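I gave up on good mugs sometime in October, and I have Chia-jung Tse to thank for it, although I don't think she meant to convert anybody. She came over to help me sort the kitchen cupboards, got as far as the second shelf, and wanted to know why one person who mostly drinks tea at work owned 17 mugs (two of them chipped, one with a handle I'd glued back on myself!).

So we made a box for the thrift store, and I kept the blue one from Estell and the fat brown one my aunt gave me, and I felt very light and virtuous for almost 12 hours. Then I went looking for something to keep my paintbrushes in and had to laugh, seeing as the perfect thing had just left the house.
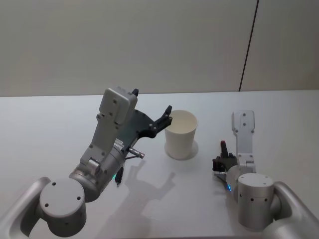 Paper cups have ended up filling the gap, and I've grown fonder of them than I expected. I used to buy the ones with little leaves or cheerful sayings printed on them, but these days I like them with nothing on them at all. A plain white one standing on a white tabletop is such a quiet thing to look at, a bit wider at the top than at the bottom, with just its pale inside showing. You can pencil a name on it, or start basil seeds in it, or drop your loose buttons in while you hunt for the tin.

My tea still goes in the blue mug, mind you. I'm not a savage. But there's a sleeve of paper cups on the second shelf now, right where the mugs were, and Chia-jung has already asked if she can take a few home for her tomatoes.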